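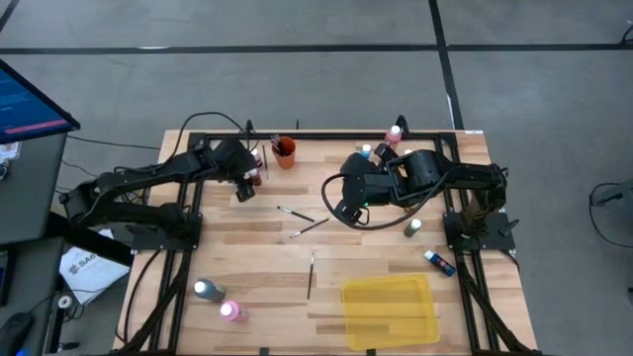
Nodard Oil for Worktops and Tables, 2 litre tin

We were in no hurry to stock another wood oil. Most of them are the same few ingredients in a different tin, and the claims on the label get sillier every year. Nodard says this one gives "lifetime protection" after a single coat. We don't believe that and you shouldn't either.

What it does do is go on easily and dry with a low sheen. Oğuzhan Işık in our Brarnby shop put it on a beech offcut and an oak one in April and left them by the sink in the staff kitchen. After 90 days the oak still beaded water. The beech had gone patchy where mugs were put down, and it needed another coat. That was with two coats to begin with, so ignore the single coat advice.

Coverage is given as 40 square metres per tin. Perhaps on something already sealed. On bare, thirsty timber we got 19, and we weren't slapping it on.

The maker also calls it "stain proof". Red wine left overnight marked both pieces – faintly on the oak, less faintly on the beech. Wipe spills up as you would with any oiled top.

How to use it: sand along the grain, get rid of the dust, then rub in a thin coat with a cotton cloth. Wipe off whatever is still sitting on the surface before it goes tacky. Leave overnight and repeat. End grain will drink more than you expect. Lay used cloths out flat outdoors to dry, as oily rags in a heap can catch fire by themselves.

Not for floors, whatever the leaflet hints at. Not for varnished or lacquered wood, where it will just sit on top and stay sticky.

Is it better than the Bayram oil we have sold for years? Slightly nicer smell, slightly slower to dry. If you already have a tin of Bayram open, finish that first.

Unopened tins can be returned to the Brarnby or Triltusley shop.

Related items
Bayram Worktop Oil
Nodard Wood Soap
Cotton polishing cloths
Triltusley Beeswax Paste
Sanding block, cork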